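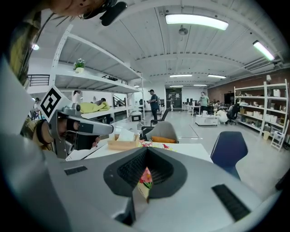

## Dec 23, 2019 – house rules for the hand-held grippers, second pass

Last entry before the break, and I want the rules down while they're fresh. We finally have a draft that I'd be happy to hand to anyone walking into the room for the first time. I'm really pleased with it!

The old sheet had grown to 892 words and people were skimming it. The new one is 11 rules and fits on one side of paper with space for pencil notes. Most of what went was the Pirncombe material we copied over in March, which was written for a fixed cell with a fence and never suited grippers that people carry around by hand.

### Marker plate

- Fingers stay off the black-and-white square. Hold the lower handle, thumb included.
- Wipe the plate with a dry cloth only. The spray from the sink cupboard leaves a haze (found out the slow way).
- A lifted corner means the gripper comes out of use. No tape over the top, even clear tape. Tape shines under our ceiling lights and the tracking goes jumpy.
- If the plate has been off for any reason, redo the calibration before the next take and write it in the log. "It went back in the same holes" doesn't count as a calibration, and yes, I have used that line myself.

### Jaws and cards

The printed flower cards are a lovely practice object and I wish we had moved to them sooner. Thin, light, cheap to replace, and they show a bad grip right away by bowing. Rules for them:

- Card upright between the inner faces before you start to move. If it tilts, set it down and take it again.
- Close until the card holds, then stop. Squeezing harder flattens the texture on the inner faces over time, and that texture is doing most of the work.
- Creased cards go in the recycling. A creased card grips differently from a flat one and then two takes that look the same aren't.
- Keep the slot at the bottom of the V clear. Paper dust collects there faster than I would have guessed. Soft brush, start of each session.

### People and room

This is the part I rewrote most. The space is open and other people have their own work going on in it, so the rules have to work with a busy room.

- Call "starting" and "done" out loud, every take. Taipe style, where you only raise a hand, fails the moment somebody is looking down at a bench.
- Minimum of 2 people per session, one of them free to watch the floor. The watcher has the right to stop a take without giving a reason.
- Anyone wearing a head-mounted unit stays at the table while it's running. No wandering off toward the stairs with it on.

That makes 11 with the ones above. I tried hard to get it to 10 and couldn't drop any of them without feeling uneasy about it, so 11 it is.

### Things still open

1. Earrings and loose hair. The Skulora guide says remove all jewelry, full stop. That makes sense next to a powered arm, and I'm less sure it makes sense with a hand-held tool. Small studs and small hoops seem fine to me; long ones could catch on a headset strap. Would like other opinions written in the margin before I commit to wording.
2. Chairs. They get left pushed out from the table and the watcher ends up moving them in the middle of a take. Could be a rule, could just be manners.
3. Who signs the log when two grippers are used on one card? Trikura's template has one signature box per tool. I'd go for one line per take with both sets of initials, much quicker to fill in.
4. Grip strips. We have no wear limit for the rubber strips on the housing. I started a page at the back of this book for noting when one feels slick. Please add to it, even if you're not sure!

### Tried out today

Read the draft aloud at the table and then ran the card handover with it. The spoken "starting" felt silly for the first couple of takes and then completely normal. One change came straight out of the run: the calibration rule used to sit at the end, and it now sits with the marker plate, where you need it.

Printed copy is clipped inside the front cover. Pencil only, please, so I can still read the original underneath. After the break I'll type up whatever has collected and we can argue about the jewelry.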